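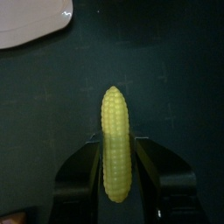 A toy corn cob held between the gripper fingers at the Kvaran workshop in Vustmont.

Kvaran stops gripper work after fingers close on technician's hand

Kvaran, the robot training workshop in Vustmont, has stopped all work with its electric grippers after a fault in which a gripper closed when it was expected to stay open. A technician was reaching for a toy on the table and had two fingers of her left hand caught. She received bruises and a small cut, was examined at the local clinic the same afternoon, and returned to work the next morning.

The workshop informed its staff and its customers in September. The supplier of the grippers, Zisent, has confirmed that the fault is in the control software of the model called Bistum and has asked other owners to change one setting until a new version is ready.

The technician is Aksel Brynjólfsdóttir, who has worked at Kvaran for three years. She agreed that her name can be used.

"I want people to know what happened, and I want them to know that I followed the rule we had," she said. "The screen said the gripper was open and holding position. The rule said that in this state you may put your hand in. So the rule must be changed also."

What happened

Kvaran prepares robot arms for sorting and packing customers. A large part of the daily work is to pick up light objects, move them a short distance and put them down again, many times, with small differences in angle and position. Toy vegetables are used for much of it. They are cheap, they can be washed, and each of them has a shape that is difficult in its own way. The toy corn cob is one of the most used, and the operators consider it a hard one, for the bumps on its surface make the contact with the fingers uneven.

The accident happened shortly after 2 p.m. The arm had released the corn cob and had moved up to its waiting position. The cob rolled to a place where the arm could not reach it well. Brynjólfsdóttir pressed the pause button on the operator's panel, waited for the message that the gripper was open, and reached under the fingers to turn the cob back.

While her hand was between the fingers, the gripper closed.

A colleague at the next station pushed the emergency stop. This removed the power from the arm, as it should, but the gripper did not open. The Bistum has a brake which holds the fingers where they are when the power is lost, so that a heavy part will not fall on the floor in a power cut. The colleague had to turn the manual release screw with a hex key. The key was in a drawer on the other side of the room, and Brynjólfsdóttir estimates that her hand was held for less than a minute.

"It felt longer, of course," she said. "The force was not so terrible. It was the kind of pain when you close a drawer on yourself, only the drawer stays closed."

An old command

Frida Hjaltadóttir, who is responsible for safety at the workshop, spent the following days with the log files. According to her report, the network cable between the gripper and the controller had a weak connector, and the link was lost for a moment just before the pause button was pressed. When the link came back, the controller sent again the last command that it had no answer for. This was a close command, left from the previous grasp. The pause button had stopped the arm, but it did not clear the list of commands that were waiting for the gripper.

The message on the panel was also wrong. It showed the last state that the gripper had reported before the link was lost, and it did not show that this information was old. To the person at the table, the word "open" looked the same as always.

Hjaltadóttir then searched the older logs for the same pattern. In a group of 1,041 work sessions she found 189 in which the link was lost at least one time and came back by itself. In most of them nothing followed. In six, the gripper made a movement that no operator had asked for. Nobody had a hand near the fingers in these cases, and the operators had taken the movements for ordinary failed grasps. Four of the six were marked in the records as "object slipped."

"This is the part I am least happy with," said Hjaltadóttir. "We had the warning already. We wrote it down under a different name and continued."

She does not blame the operators for it. The form that they fill in after a failed grasp has a short menu of reasons, and an unexpected movement of the gripper was not in the menu. There was a field for free text, but it was optional, and at the end of a long session it was usually left blank.

Force limit was not the problem

Some customers asked if the force of the gripper had been set too high. The report says no. The limit was set low for the toy objects, and the gripper did not go over it. The staff at Kvaran believe that the low setting is the reason the injury was light. The same command on a station prepared for metal parts would have been much more serious, and two such stations stand in the same building with the same version of the software.

The arm itself worked correctly. It is made by another company, it stopped when it was paused, and it did not move during the accident.

The connector was replaced. Hjaltadóttir says that a new connector alone cannot be accepted as a repair. Cables on a moving arm bend with every motion and will become weak again sooner or later, and the system must stay safe when that happens.

Answer from the supplier

Zisent received the logs from Kvaran and was able to repeat the fault in its own test room by pulling the cable out and putting it back during a grasp. In a written message to owners, the company says that the repeated sending of unanswered commands was added on purpose, to help customers on production lines where a lost command means a stopped line. It was turned on as standard in a software update in the spring.

Owners are asked to turn the function off in the settings menu and to restart the controller afterward, because the change is not active before a restart. The company also asks them not to trust the state shown on the panel after any network warning. A new software version will delete all waiting commands when the link is lost or when pause is pressed, and will show the state as "unknown" until the gripper has reported again. Zisent has not given a date for it.

Kvaran would like one more change. It has asked for a setting in which the fingers become free to move by hand after an emergency stop, for stations where only light objects are handled. Zisent replied that it will study the request, but that the brake cannot be released in this way on the present hardware without a separate supply.

New rules at the table

When the work starts again, nobody at Kvaran will reach between the fingers on the basis of a message on the screen. The power to the gripper will be cut with a switch at the table, and the operator will look at the fingers and see that they are open before the hand goes in. For moving a toy that has rolled away, each station has received a stick with a rubber end. A hex key for the manual release is now fixed to every table with a short cord.

The menu of reasons for a failed grasp has been extended with "gripper moved without command," and choosing it stops the session until Hjaltadóttir or her deputy has looked at the log. The free text field must be filled in.

Several operators have complained that switching the power off and on will slow the work, as the gripper needs to find its zero position again each time. Nearly 342 hours of recording are still to be delivered to customers before the winter, and the workshop admits that a part of this will be late. The customers were told in the same message as the accident. One of them has asked for its sessions to be moved to another type of gripper, and Kvaran is testing if this is possible with the present arms.

Brynjólfsdóttir has been working on the review of older records while the tables are stopped. She says that she will go back to her station when it opens, and that she has asked to be the one who tries the new procedure first.

"I know now exactly where the release screw is," she said. "Before this I had seen it in the manual, and I never turned it. Every person who works here should turn it once, with no hand inside, so they know how it goes."

This practice will be a part of the training for all operators at Kvaran, including those who have worked there for years. Owners of the Bistum who have seen a similar movement are asked to save their log files before they restart the controller, as the restart deletes the record of waiting commands.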